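Chapter 2
Inside the Case

Take the side panel off a desktop computer for the first time and you may feel a little lost. There are wires going every which way, a green board with hundreds of tiny parts on it, metal boxes inside a bigger metal box. Give it ten minutes! Once you know what to look for, the inside of a computer starts to read like a street map, and you will find yourself wanting to open every old machine you come across.

This chapter is a tour. We won't remove anything until Chapter 3, so you can leave your screwdriver in the drawer after the panel is off. Shut the computer down, unplug the power cord from the wall, and touch bare metal on the case before you reach in. Our shop class at Vivorberg keeps a shelf of retired office machines for exactly this purpose, and a scuffed one is every bit as good to learn on as a new one (better, really, as you'll be less afraid of it).

Start with color. Makers of desktop computers often use it to help the person doing repairs. Tabs and clips you are meant to press or pull may be blue or green, so they stand out against the plain metal. Power supply wires have colors of their own. In the usual ATX scheme, red carries 5 volts, yellow carries 12, orange carries 3.3, and black is ground. Some makers go their own way, so check the service manual before you trust a color.

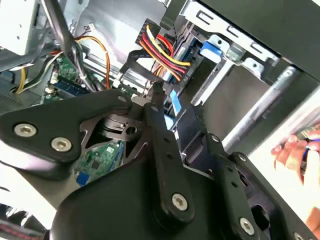 Figure 2.1 Inside a desktop case. Find the red, yellow and orange power supply wires, the blue memory slot, and the blue release tab on the silver drive cage.

Next, follow one cable from end to end with your eyes. Pick a thick one. Where does it start, and what does it plug into? Flat ribbon cables carry data, and on older machines they often run between the motherboard and a drive. Bundles of round wires ending in a wide plug with many pins usually bring power. Trace three or four this way and the tangle begins to sort itself out, which is a great feeling.

Words to know
Drive cage: the metal frame that holds the drives.
Memory slot: the long, narrow socket that takes a memory module.
Motherboard: the main circuit board, where everything else connects.

Try it
Draw the inside of your computer on a full sheet of paper. Spend 20 minutes on it, label what you can, and put a question mark beside the rest. Keep the drawing for Section 2.2.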